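The Lunchbox Years
Going back to packing lunch, one beige box at a time

I gave up on bought sandwiches in June, somewhere between the till and the lift, when I looked at what was in my hand and realised I'd had the same limp thing every working day for months. So I went home, dug through the cupboard of lids that fit nothing, and started packing lunch again. I hadn't done it properly since school! 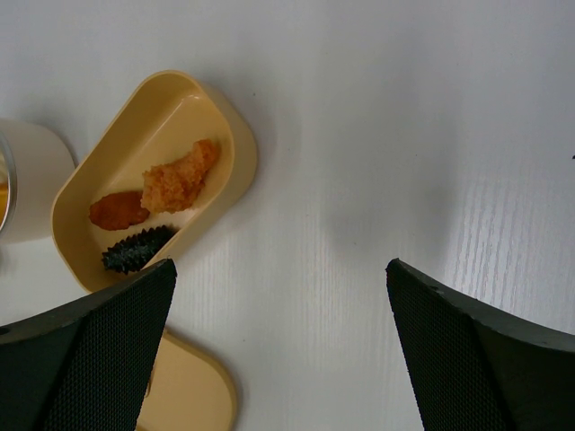 Three things and a box

My rule, if you can call it that, is three things in the box and no more. Something crumbed and golden, something fried a good deal darker, and something that makes whoever sits opposite me lean over and ask what on earth it is. The dark green knobbly one does that job beautifully. I won't tell them straight away, either (I like to hear the guesses first, and sea cucumber comes up a lot).

I used to be a terrible over-packer. Rice to the corners, salad on top of the rice, a boiled egg wedged in sideways, and then the lid sat on with real force. By noon it was one big warm muddle and everything tasted of egg. With three pieces there's a bit of floor showing between the food and the walls, and I find I eat more slowly. I also don't fall asleep at half past two, which my manager at Oldale may or may not have noticed.

The matter of the box

I have strong feelings about boxes now, which I never expected to say in print. I've been through the lot. The glass ones are lovely until you carry one up a hill. The tin one I bought from Sundholm looked wonderful on the shelf and rang like a bell every time I put a fork in it, so the whole office knew when I was eating. The kind with little compartments is fine if your food happens to be the shape of the compartments, and mine never is.

What I've settled on is plain beige plastic, open and roomy, with rounded corners and a flat bottom. You can get a sponge into those corners. It came from the Nunard market, off a trestle table of odds and ends, and I've grown very fond of the colour – fried food looks marvellous against cream. Bright colours do something sad to a crumb coating. I had a lime green box for a while and everything in it looked as if it had been ill.

Keeping the crunch

Now, fried food in a lunchbox. People will tell you it can't be done, and they've usually put it in hot and clapped the lid on. Don't! Let it cool on a rack for a good 30 minutes first, longer if the kitchen's warm, and only then box it up. I do mine the night before and leave it standing while I watch something daft on the telly.

Pieces go in side by side, never stacked. The rough crumby bits are the whole point and they go soft wherever they're pressed against something. If I've got a sauce it travels in its own pot, and if I've forgotten the pot I go without and sulk.

For the crumb itself I like it coarse, so stale bread torn up by hand and rubbed through my fingers. One end of a loaf, 80 grams or so once the crusts are off, does me for the week's lunches. The Dhillon deli at the bottom of my road sells off its old loaves after four o'clock, and I'm not above hanging about outside.

Eating it

I take mine to the bench by the canal if it's dry and the stairwell if it isn't. No plate, no reheating, fingers for the crumbed piece and a fork for the rest. Cold fried food is a pleasure all of its own – a bit like eating leftovers in front of the open fridge, only with your coat on.

Tomorrow it's the last of the golden ones, plus whatever I can find to go with them. There's half a cauliflower in the bottom drawer that's starting to look at me.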